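Proltadora Hearing and Balance Clinic
Frequently asked questions: dizziness and vertigo
Last reviewed February 2, 2021

What is the difference between dizziness and vertigo?
Dizziness is a loose word. People use it for feeling faint, unsteady or light-headed. Vertigo is the feeling that you or the room is moving when neither is. It helps us if you describe the feeling in your own words when you book.

What is BPPV?
Benign paroxysmal positional vertigo is one of the most common causes of vertigo. Tiny crystals in the inner ear come loose and drift into one of the balance canals. Turning over in bed, looking up at a shelf or bending down can then set off a short spell of spinning, usually lasting less than a minute. 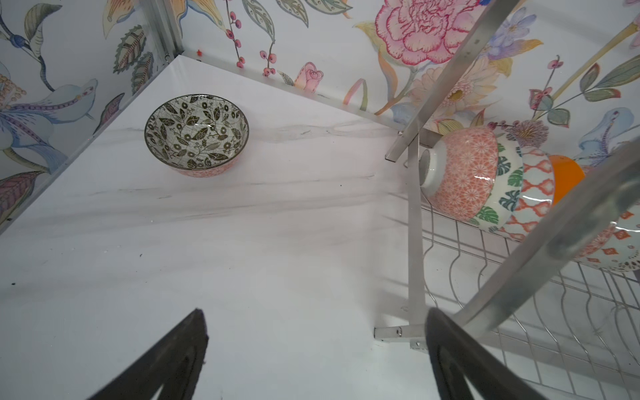

Many cases clear up without treatment over a few weeks. If yours doesn't, a clinician can guide your head through a set of movements that shift the crystals back. This is often called the Epley manoeuvre. Some people need it more than once.

Do I need a referral?
No. You can book directly at either Pukov or Uvier. If your GP has already written to us, please bring your copy of the letter.

How long is the first appointment?
Allow an hour and a half. We take a history, check your eye movements, test your hearing and watch you walk and stand. The position tests may bring the dizziness on for a short time, so you may prefer not to drive yourself home.

How should I prepare?
Wear flat shoes and leave off eye make-up. Bring a list of your medicines. Don't stop taking anything unless your doctor has told you to. Eat lightly beforehand.
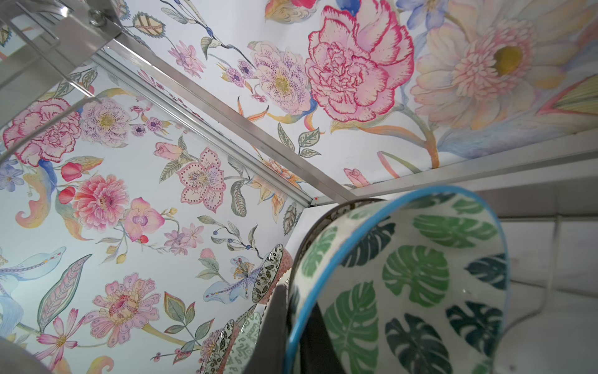

A diary is also useful. Write down when each spell began, how long it lasted, what you were doing and whether your hearing changed. We ask for 14 days of notes if you can manage it, but come anyway if you can't.

Can stress or poor sleep make it worse?
Yes. Neither causes BPPV on its own, but tiredness makes unsteadiness harder to cope with, and anxiety can bring on light-headedness. Vestibular migraine, a different condition, is often set off by missed meals and broken sleep.

Should I keep still until it passes?
Rest during a bad spell, sitting or lying down. After that, gentle movement is usually better than days in bed. The brain relies on movement to adjust. Stay off ladders and don't drive while you are having attacks.
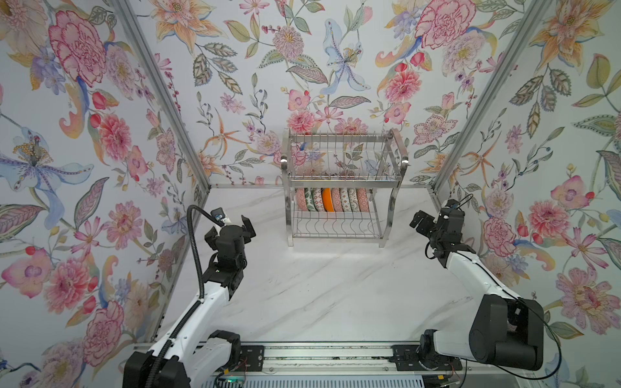 Karine Wong writes that she kept her head stiff for most of September for fear of another attack, and ended up with a sore neck as well as the dizziness. Short walks twice a day helped her more, she adds, once she had been shown how to turn her head again.

Will the exercises make me feel sick?
They may at first. Mild dizziness that settles within a few minutes is expected. If you are vomiting or feel worse the next day, stop and ring us. The exercise sheet has 3 levels, and you can drop back to an easier one.

When should I get urgent help?
Call an ambulance if dizziness comes with a sudden severe headache, double vision, slurred speech, weakness or numbness in the face or limbs, chest pain, or trouble walking. Sudden hearing loss in one ear also needs to be seen the same day.

Who will I see?
Selma Softić runs the balance appointments at Pukov and Krum Radulović those at Uvier. Follow-up visits may be with either of them.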